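My project on why people stop using the Pralska library

I picked this subject in July because my bus stops outside Pralska library and I'd hardly ever seen anyone go in with a book (me included, sorry!). I wrote a short survey and handed it out at the library, the Duda bakery and the Retmont estate.
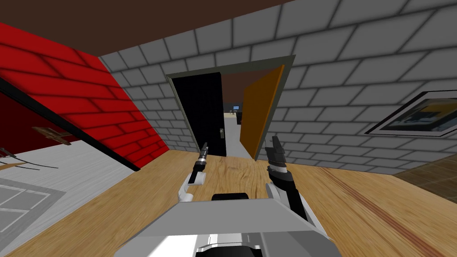
I printed 300 forms, which was far too many, and got 161 back. Most people said the opening hours were the trouble. It shuts at 5 pm, so if you work you've basically had it.
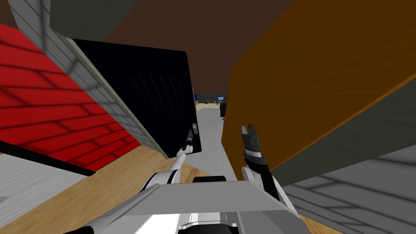
The second big answer was fines! Loads of people still think they owe money from years ago and feel too awkward to go back. I had three forms with long stories on the back about one lost book.

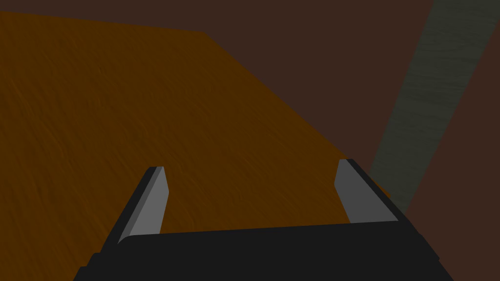
I did try to compare this with Jetier library, which lends almost 1,000 books a month, but they count renewals and Pralska doesn't, so my bar chart is a bit wonky. I've left it in the appendix anyway.

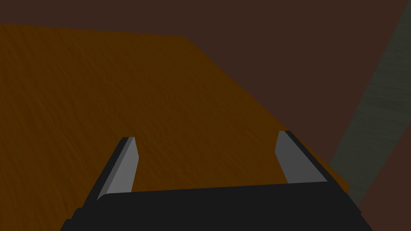 One person at the bakery told me the hours wouldn't matter half as much if there were a returns box outside, and I've put that in as my first suggestion.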